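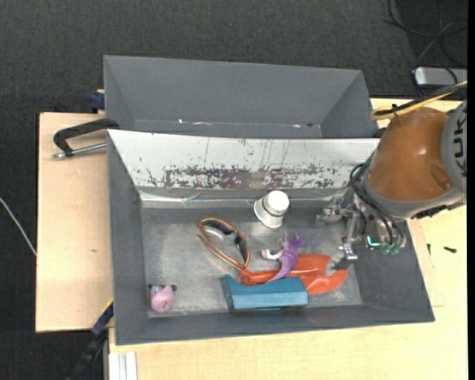 *Two gray bins on the work surface, with the robot arm reaching into the front one.*

# Court Attendance and Reminder Project, Jorkovham: Progress Report

Prepared for the Singhal Fund by Huguette Jacquet, project coordinator
2nd October

## Where we are

The project helps people who received a traffic citation or a minor summons in Jorkovham to come to their hearing on the right day and with the right papers. When a person misses the hearing, the magistrate can issue a warrant, and a matter of a small fine becomes a matter of arrest. Our work is to make this happen less often.

In the first grant period we opened the help desk in the entrance hall of the courthouse, and we started to send reminders by text message. Both are now in regular operation. The evening telephone line, which was also in our plan, has not started. I explain this further down.

## The help desk

The desk is open on every morning when the traffic court sits. Four people work there in turn, and all of them completed the training on confidentiality that the court asked for. They don't give legal advice. They read the summons together with the person, explain which room and which hour, and tell them whether they can ask for a new date.

The most frequent question is about suspended licenses. Many people don't know that their license is suspended until they are stopped by the police, because the letter was sent to an old address. They come to court very worried, and some of them drive there, which can bring a second citation. We wrote a short information sheet on this subject. The clerk's office has read it and corrected two points, and it is now on the counter next to the cashier.

The second most frequent question is about payment. The court accepts installments, but the form is difficult to find on the website and it uses words that are not clear for everybody. We have proposed a simpler form. The answer of the court administrator is expected before the end of December.

## Text reminders

The reminders are sent with the Stekix software. Each person who gives a telephone number and agrees receives one message a week before the hearing and another one on the evening before. Vivek Katiyar is responsible for this part and he prepared the figures below.

| Hearings in the traffic list | Missed |
|---|---|
| Before reminders | 33 percent |
| With reminders | 21 percent |

I would like to be careful with these numbers. The people who agree to receive a message are perhaps also the people who would come in any case. In addition, the first number comes from the court's paper register, where a late arrival was sometimes written as a missed hearing. Vivek is now checking the register again with one of the clerks, and we will send you the corrected table if there is a difference.

We had one serious problem. During one week the messages gave the wrong courtroom, after the court exchanged two rooms for repairs and our list was not updated. No warrant was issued from this, as the desk staff stood at the door of the old room and directed people. Since then, the clerk's office sends us any change of room by email on the same day, and Vivek confirms that he received it.

## Evening telephone line

The line was planned to be operated by Pultarier, who withdrew from the agreement when their own office was reorganized. We asked for offers from other providers, but the prices were higher than our budget for this item. For this reason we have spent nothing on the line until now.

We see two possibilities. The first is to open the line on fewer evenings with our own staff. The second is to move the money to the help desk and to open it also in the afternoon, when the judge hears the cases of small theft and disorderly conduct. The staff prefer the second one and I agree with them. We ask for your decision on this.

## Budget

Over 30 percent of the grant remains, and the largest part of it is the amount reserved for the telephone line. Salaries and printing are in line with the plan. The cost of messages was a little higher than planned, as many people asked to receive them in a second language and the text is then longer.

## Next steps

- Complete the check of the paper register (Vivek Katiyar)
- Translate the sheet on suspended licenses
- Agree with the court on the new installment form
- Receive your decision on the telephone line, if possible before the December meeting

The detailed expenses are in the annex, which I will send separately with the signed copies of the invoices.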